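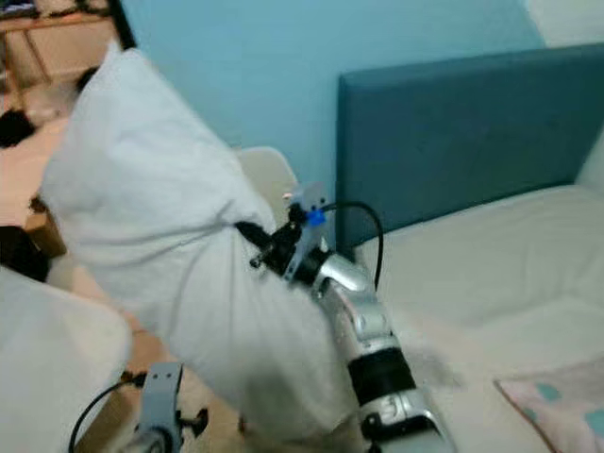 Making a bed well is one of the most satisfying jobs in this whole book, and it starts with the pillows! They come off before anything else is touched, and they go back on last of all. Look at the soft folds and creases in the plain white pillow, and at how the fabric bunches where it is held. A pillow lifted from one place hangs down under its own weight, with most of its bulk at the bottom. Keep that in mind, as we come back to it when we talk about plumping.

By Magnus Lamont
Saturday, August 11, 2018
Print this page | E-mail this page

Chapter 2: The Bed

In Chapter 1 we dealt with cupboards and folding. Now we move to the bedroom, and to my favourite subject. I learned bed-making at the Harberg guest house, where we had 20 rooms to turn round before lunch, and I still get a little thrill from a smooth top sheet.

You will learn how to strip a bed in a sensible order, how to fit a bottom sheet so that it stays put, and how to fold a proper corner (it looks fiddly, but your hands soon get the idea). After that come duvets, covers and finally pillows, which get a longer section than you might expect. There is a lot to say about them! Fillings, cases, airing, stacking, and the old Leckie method of shaking from both ends.

You need a bed, a clean set of linen and a clear space to stand on each side. If your bed is against a wall, pull it out a little before you begin.

Words to know in this chapter: turn-down, mitre, valance, housewife pillowcase.

Before reading on, strip your own bed and make it again just as you normally would. Write down the order you did things in and keep the list. You will want it for Exercise 2.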